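Folska Wood Finish: Frequently Asked Questions
Updated Dec 5, 2018

What is Folska?
Folska is a hardening oil for interior tabletops, benches and counters. It soaks into the surface and cures there. It does not form a film.

Which woods can be treated?
Any untreated hardwood or softwood. Very oily species should be wiped with solvent first and left until the solvent has evaporated.

How should the surface be prepared?
Sand to 120 grit, then 150. Finer sanding closes the grain and reduces uptake. Vacuum the dust; do not use a tack cloth.

How many coats are required?
2 coats. Wipe off all excess within 15 minutes of each application. Oil left standing will stay sticky.

When can the table be used?
Light use is possible after 24 hours. Full cure takes 6 days at room temperature. Keep water off the surface until then.

Does Folska change the color of the wood?
Yes. Pale boards become warmer and reddish grain becomes deeper. Test on an offcut from the same batch.
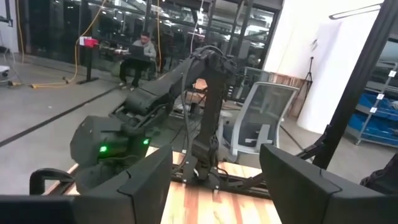 Manolis Kyriakidis asks whether boards of different tones will even out over time. They will not. Light may narrow the difference, but the oil contains no pigment.

Can Folska be applied over Brumero wax?
No. Remove all wax first.

How should used rags be handled?
Soak in water and dry flat outdoors. Oily rags can self-ignite.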